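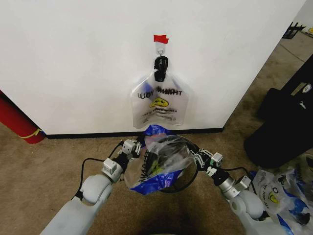

Coralie Tomoana: I keep mine under the sink in a box and it's a mess, so I am following this one.

Household Help > Storage and Tidying > Carrier bags on the wall

Where to hang saved plastic bags in a rental?
Toàn Võ

We save all thank-you bags from takeaway and use them again for the bin. Now I have one bag clipped on a small hook on the white wall, low down near the skirting board, and I would like to put the others beside it. I am not allowed to drill. My questions are two: will an adhesive hook hold if I stuff many bags into one, and is it better to keep them open on a wire ring so I can pull one out with one hand? My flatmate says the ring is silly. I have also a bit of red tape on the wall and I worry what it does to the paint.

Desmond Blackwood

Bags weigh nearly nothing. I weighed mine on the kitchen scales and a full bag of bags was up to 200 grams, so any small hook is fine. Wipe the wall with metho first, let it dry, press the hook and leave it overnight before you hang something. The clip is good but you must take it off each time – for daily use I would choose the ring. Push the bag through, fold its mouth over the wire, and it stays open for stuffing.

For the tape, warm it with a hair dryer and peel slowly along the wall. Try a corner first. Old rental paint comes off very easily.

Bernadette Pettigrew

just use a tissue box

Alaric Ridgeway

I had a Brostance hook on painted plaster for two years and it came off clean when I pulled the tab straight down. Pull it outwards and you lose the paint, I have done that also. Hang it a bit higher than you think, otherwise the vacuum catches the bag.

4 people found this helpful

Comments

Toàn Võ: Thank you, I will try with the ring. The tissue box is for my flatmate.

Coralie Tomoana: Does metho leave a mark on matt paint?

Desmond Blackwood: Not on mine, but test behind the door.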